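Barnov Reviews: a set of reader reviews of fantasy and paranormal romance

Borislav Shehu
Last updated December 25, 2025
7 min read | 14 shares | 3 comments
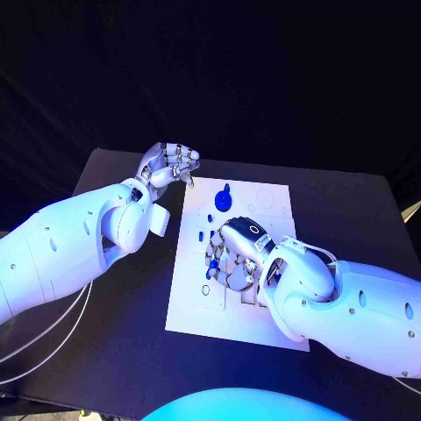 Barnov Reviews is a collection of 2,000 short reviews of fantasy romance and paranormal romance novels, written by readers and posted on the Nandthorpe reading blog and its guest pages. Each review is stored as one record with its star rating, the title and author of the book, and a handful of labels added by hand. Everything is in English.

I put it together for my own use, to look at how romance readers signal a spoiler before they give one. Other people asked for the files, so I cleaned them up and wrote this card.

What changed in version 2

The November release had duplicate records where a reviewer had posted the same text on the blog and again on a guest page. Those are merged now. The merged record keeps the earlier posting and lists the other page in the also_posted field.

The series_position field used to be a number. It is now text, because too many romance series have prequel novellas and numbers such as "0.5" were being read as errors by some spreadsheet programs. If you have a script from the first version that sorts on this field, it will need a fix.

The old field called heat has been split into heat_stated and heat_inferred. See the section on labels.

Files

reviews.csv holds the reviews, one per row.
books.csv holds one row per book, with title, author name as printed on the cover, series name, and series position.
labels.csv holds the hand labels, linked to reviews by review_id.
removed.txt lists the ids of records that were in the first version and are gone from this one. It does not contain the review text.
LICENSE.txt

The CSV files are UTF-8 with a header row. Line breaks inside a review are kept, so the text field is always quoted. If you open reviews.csv in a plain text editor it will look as if rows are broken. They are fine.

Fields in reviews.csv

review_id: a short string. It has no meaning and is not in date order.
book_id: matches a row in books.csv.
stars: whole or half stars, as the reviewer gave them. Empty if the reviewer gave none.
text: the review as posted, minus the standard header and footer of the page.
blurb_included: yes or no. Many reviewers paste the publisher's blurb above their own words. Where that happened, the blurb has been cut from the text field and this field says yes.
copy_source: one of bought, library, advance, gift, unknown.
also_posted: the name of a second page, if there is one.
reread: yes if the reviewer says they had read the book before.
dnf: yes if the reviewer did not finish.

The copy_source field comes only from what the reviewer wrote. A review that says "thanks to the publisher for the early copy" is marked advance. A review that says nothing is marked unknown, even when it was posted before the book came out and an early copy is the only way the reviewer could have read it. I thought about guessing in those cases and decided against it.

How the reviews were chosen

The blog's archive is bigger than this set. I left out:

Reviews of audiobooks that talk mainly about the narrator.
Reviews shorter than a couple of sentences.
Cover reveals, giveaways, release day posts, and interviews.
Posts that cover several books at once, unless each book had its own clearly marked part. Where it did, the post was split and each part became its own record.
Anything by a reviewer who did not answer when I wrote to ask for permission.

The last one took out more than all the others together. It also means the set leans toward people who were still blogging when I asked. Reviewers who were very active and then stopped are mostly missing, and with them a lot of the older vampire and shifter books. If you are studying how tastes in the genre moved over time, this is the wrong collection for it.

Labels

Labels were done by hand by 2 people, me and one of the longtime Nandthorpe contributors, who prefers to go unnamed. We each labeled every review. Where we disagreed we talked it over and the agreed label went in. The original separate labels are in labels.csv too, in the columns ending in _a and _b.

spoiler: none, mild, or full. Mild means the review gives away something past the setup but leaves the ending alone. Full means it gives away the ending, a death, or the identity of a hidden villain. That the main couple ends up together is not counted as a spoiler. These are romance novels.

spoiler_warned: yes if the reviewer put any kind of warning ahead of the spoiler. A warning can be a plain line ("spoilers below") or a phrase such as "if you haven't read the first book, stop now."

heat_stated: what the reviewer says outright about how explicit the book is, copied in their own words. Empty in most records.

heat_inferred: low, medium, high, or unclear. This is our reading of the review as a whole. It tells you about the review and may be wrong about the book. We had not read most of the books.

tropes: a list, separated by semicolons. Only tropes the reviewer names or plainly describes. We used a fixed vocabulary (enemies to lovers, fated mates, forced proximity, arranged marriage, hidden royalty, and so on). The full vocabulary is at the bottom of labels.csv under the last record, marked with a # at the start of each line. I know that is an odd place for it. Skip those lines when you load the file.

series_dependence: whether the reviewer thinks the book can be read alone. Values are yes, no, and not_said. This turned out to be the label we argued over the most. A reviewer will write "you could start here, but why would you," and each of us had a firm opinion on what that meant. In the end it went in as yes.

Known problems

Star ratings are high. People in this community mostly review books they picked because they expected to like them, and quite a few have a policy of not posting anything below three stars. An average taken over this set says very little about the books.

Some reviewers use their own scales, with roses, swords, daggers, or tiny dragons in place of stars. Where the scale was out of five, it was carried over as stars. Where it was out of something else, stars is empty and the original rating is left in the text.

Author names are given as printed on the cover. A few authors write under more than one name, and books.csv makes no attempt to join them up. Please don't add a file that does so. Some of those names are kept apart on purpose.

Accents were stripped from character names in a small part of the older posts when the blog moved from one host to another. I restored them where the reviewer could tell me the right spelling. The reviewer who signs as Sepúlveda had her own name mangled by the same move, and that has been put right in the text of her posts wherever she signs off.

Quotations from novels have been left in when they are a line or so long. Longer ones were cut and replaced with [quotation removed].

Blurb removal was done with a script called Gukeck and then checked by eye. Some blurbs were reworded by the reviewer to the point that it is hard to say whose words they are. Those were left in, and blurb_included says no. If you come across a review that opens like a movie trailer and then turns chatty, you have found one.

Suitable uses

Reading, teaching, small studies of how people write about books they love or gave up on, tests of spoiler warnings, checking a trope vocabulary against how readers use the words. One reader used the first version to pick her next series, by filtering on arranged marriage and dragons, and was happy with the result.

Uses I ask you to avoid

Please don't use the texts to produce reviews that will be posted as if a reader had written them. Please don't try to match reviewers to their legal names. The license covers both points, and the reviewers gave permission on that understanding.

Permissions and removal

Every reviewer in the set agreed in writing to have their reviews included and signed the way they chose. A reviewer can ask to be taken out at any time by leaving a comment on the dataset page or by writing to me through the Nandthorpe contact form. The records come out at the next update and their ids are added to removed.txt. If you have made your own copy, check that file now and then and delete the matching rows.

So far 2 reviewers have left the set, both before this version.

Corrections

Send corrections to titles, series order, and labels the same way. Include the review_id or book_id. For series order, please say whether you are going by publication or by the order of events in the story. books.csv goes by publication throughout, and I won't change that, but I am willing to add a second column if somebody supplies the data for a whole series at a time.

Citing

Shehu, Borislav. Barnov Reviews, version 2. Nandthorpe reading blog.

14 shares
3 comments

Related
How we tag tropes on this blog
Guest reviewer guidelines (updated)
Reading order for dragon shifter series, with novellas
Blurbs, and why we cut them from reviews
Did not finish: a reader's policy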